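Search this site Enter keyword Go

PRESS RELEASE

Todudholm, Aug 23, 2023

Shared laundry at Melville House to open to residents in October

Melville Housing Trust has confirmed that the new shared laundry on the ground floor of Melville House, Todudholm, will open to residents in October. The laundry will serve all 126 homes in the building and will replace the two smaller wash rooms on the upper floors, which are to be turned into storage for prams and bicycles.

The works have been carried out under the Trust's current programme of repairs and improvements. The old wash rooms had been in use since the building was first let, and residents had told the Trust in successive surveys that the machines were too small for bedding, that waiting times were long at weekends and that the rooms were hard to reach with a full basket. The new laundry has level access from the main entrance hall and from the rear courtyard.

The room has been fitted with 13 front-loading machines, together with folding tables, a deep sink for soaking and a row of shelves for bags and baskets. The contract for plumbing, drainage and ventilation was let to Morgan Building Services, and the machines were supplied and installed by Sidura Laundry Equipment. Both firms will remain responsible for their parts of the work during the first year of use.

The machines have stainless steel drums and wide round doors, chosen so that larger items such as duvet covers and blankets can be put in and taken out without strain. Small mixed loads of everyday cloths and coloured items may also be washed, and residents are asked to check the care labels before placing whites and strong colours together.

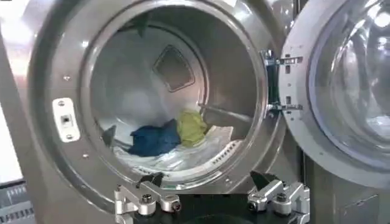

Opening hours and charges

The laundry will be open every day from early morning until late evening, and the exact hours will be posted on the door and in the entrance hall before the opening. Residents will enter with their existing door fobs. A wash will cost £3, to be paid by card or from the resident's laundry account. This charge will be held until the end of the Trust's financial year and will then be reviewed in the usual way.

Bookings may be made up to 6 days ahead, by telephone or at the office. A number of machines will be kept free of bookings at all times for those who wish to come without notice. Laundry left in a machine after the end of a booked period may be moved to the shelves by staff.

Residents are asked to empty pockets before washing, to leave the door of the machine open after use so that the drum can air, and to report any fault to the office. Dyeing of fabrics will not be permitted in any machine.

The present wash rooms will stay in use until the new laundry has opened. A printed guide to the machines will be delivered to every home beforehand, and large-print copies may be requested from the office.

Ends

Notes to editors

Melville Housing Trust lets and manages homes in Todudholm. Press enquiries should be addressed to the Trust's communications office at Melville House.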